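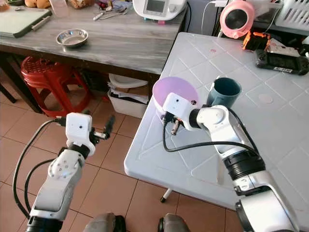 A pink plate and a dark teal mug on a white plastic table.

How to descale an electric kettle

Hard water leaves a chalky crust on the bottom of a kettle. It slows the boil and puts white flakes in your tea. Removing it takes one evening and costs very little.

You need:
Plain white vinegar or citric acid powder
A soft sponge
A bowl for rinsing the filter

Step 1. Unplug the kettle and let it cool. Empty it and pull out the spout filter if it has one.

Step 2. Fill halfway with equal parts vinegar and water. If you use citric acid, stir 2 tablespoons into the same amount of plain water.
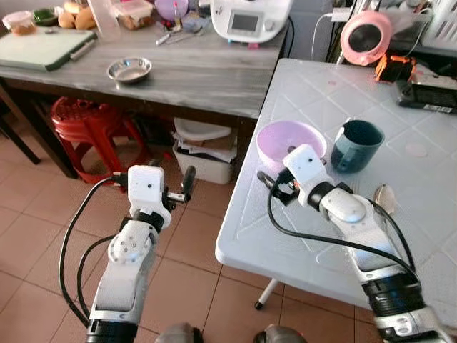

Step 3. Bring it to a boil, switch it off and unplug it again. Stay close, as vinegar can foam up. My old Brendico went over the top once, so now I fill lower than the line.

Step 4. Leave it for an hour. Thick scale needs longer - overnight is fine. Soak the filter in the bowl with a little of the same mix.

Step 5. Pour everything out and wipe the inside with the sponge. No steel wool. Never put the base under the tap.
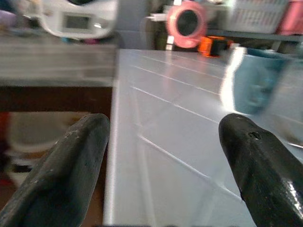
Step 6. Rinse, fill with fresh water, boil and throw that water away. Do this twice, or until the smell is gone.

In Hillholm, where the water is very hard, I do this every month. With softer water, twice a year is enough. I did mine in January and it is due again.

Seul-gi Myung
Updated 2020-08-06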